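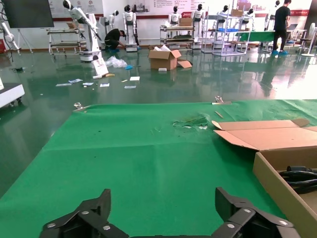 The green-floored hall at Botmont, with open boxes around one of the worktables. Blue shoe covers are standard on the floor.

Botmont opens its workshop to Burnthorpe for a weekend in December

If you have ever walked past the long building on Padbridge Road and wondered what goes on behind the big doors, you are about to get your chance. Botmont is opening its workshop to the public for the first time, and the sign-up list already has 369 names on it!

The hall has spent the fall being turned from a working space into something visitors can walk through, and it is still very much in between. Boxes are open, paper is on the floor, and there are cables waiting to be put somewhere. It is a great time to drop in, if you like seeing how a place comes together. The glossy green floor alone is worth the trip — it picks up every light in the room.

"People keep telling me it looks like a showroom, and I tell them to come back when we've swept," said Mounir El Sherbiny, who is running the open weekend. "But I love it like this. You can see that people work here."

White humanoid robots with black faces stand at the back of the hall among the metal shelving carts, and they will probably be what most children run to first. Closer in, a white robotic arm on a tall pedestal reaches up well over the worktables. El Sherbiny says the plan is to keep the robots where visitors can get a good look from several sides, with a taped walking route between them.

The worktables are staying too, complete with their green mats. The one nearest the entrance has a torn patch in it and is held along the far edge with metal clamps. There was talk of buying a new mat before the weekend, but El Sherbiny voted to keep the old one. Visitors will be able to stand right beside it and ask questions, and he hopes they will ask plenty.

Tours last 95 minutes and start in the lobby, where everyone gets a pair of blue shoe covers. They go on over your own shoes and stay on until you are back at the door (yes, in children's sizes as well). Strollers can be left by the coat racks. Groups will be kept small, and there is a bench halfway around the route for anyone who would like to sit for a while.

Local bakery Kusuma will have a table in the lobby both days with coffee, hot chocolate and its cardamom buns. Food and drinks have to stay on that side of the doors, so come early if you want a bun before your tour.

The first tour each day leaves at 10 a.m. and the last at 4 p.m. Admission is free, but you need a time slot, and the morning ones are going fast. As of this week there were around 113 places left, nearly all of them in the afternoon. Slots can be booked at the front desk of the Burnthorpe library or by calling Botmont during office hours.

Parking behind the building is limited. The Padbridge bus stops across the street, and bikes can be left along the fence on the north side. The weekend goes ahead in any weather — the whole tour is indoors, so a snowy morning would only make the hot chocolate better.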